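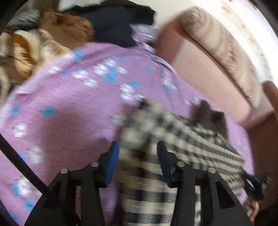

The workshop at Hustholm is one bench, one vice and a drawer of blue pads. Monday morning, 7/2/18, kettle on, and the technician who keeps the Girska hand grippers going has ten minutes for us. She makes it clear it is ten.

First job of the day? "Pads. Always pads. You run your thumb over them. If they feel shiny they come off."

Cloth does that, she says. Sheets, shirts, anything with a bit of fluff. The pads pick up lint and then the fold just slides out. She wipes them every 500 grips and swaps the pair at the end of the week, both sides together, never one. "People change the worn one and leave the other. Then it pulls to the side and they ring me."

Next, the pivots. Silver screws, they carry the whole jaw. Too tight and the jaws drag, too loose and the tips cross over. She does them by hand. No power driver, not since June, when somebody at the Rampersad site stripped a thread and lost 2 days waiting on a plate.

How tight is right? "Close it, let go, it should open by itself. If it sulks, back it off a touch."

Setting the gap comes after. She closes the jaws on a strip of card, marks zero, opens them full and reads the number off the screen. This tool should say 93. Last month it said 129, which made no sense at all, and she spent a morning on the software before finding a bent link. "Should of looked at the metal first. I know that. Everyone knows that."

Thin cotton is the worst, apparently. Heavy stuff you can grab badly and still lift. Cotton wants the pads flat to each other and coming down either side of the fold, not on top of it.

Spares come from Feron, slowly. She keeps two sets of plates back and doesnt tell the day shift where.

Anything she would change? "Captive screws. I have been on my knees looking for those things more times then I'd like."

The phone goes. Hustholm again, the other building, jaws sticking. She takes the small driver and a bag of pads and we walk out with her as far as the stairs.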